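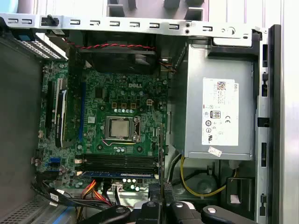

Item 1: desktop unit with side cover off, processor in socket.

Bostbridge Repair Workshop – minutes of the bench meeting, August

Start 10.38. Minutes of the July meeting agreed without change.

1. Desktop units from Karatville
The batch is to be stripped and graded under the Sillura scheme. Each board is to be checked in the case before any part is removed. Memory modules go in anti-static bags, labelled with the unit number. Thermal paste to be cleaned from the processor lid with wipes only – no spray on the board.

2. Sockets
The wording of the work sheet was discussed.

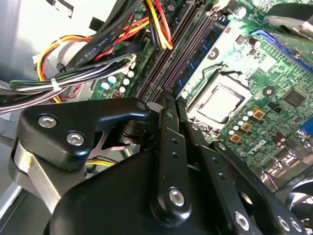

It was agreed that "socket checked" must mean checked under the lamp for bent pins, with the result written down. A cover is to be fitted to any socket left open overnight. Stock of covers is 12; Tuncer to be asked for a price on more.

3. Power supplies
Units are to be tested on the load tester before grading. Rating labels stay on. A supply that fails goes to the scrap cage whole and is not to be opened at the bench.

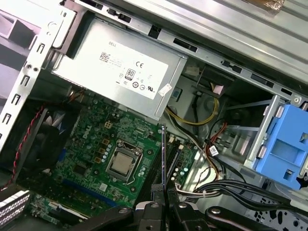
Item 3: power supply in place, maker's label facing out.

4. Fans
Noisy fans to be replaced, not oiled. Cable routing to be noted on the sheet before the fan is unplugged.

5. Any other business
Bench 2 needs a new mat. Carried over from July.

Closed 12.10.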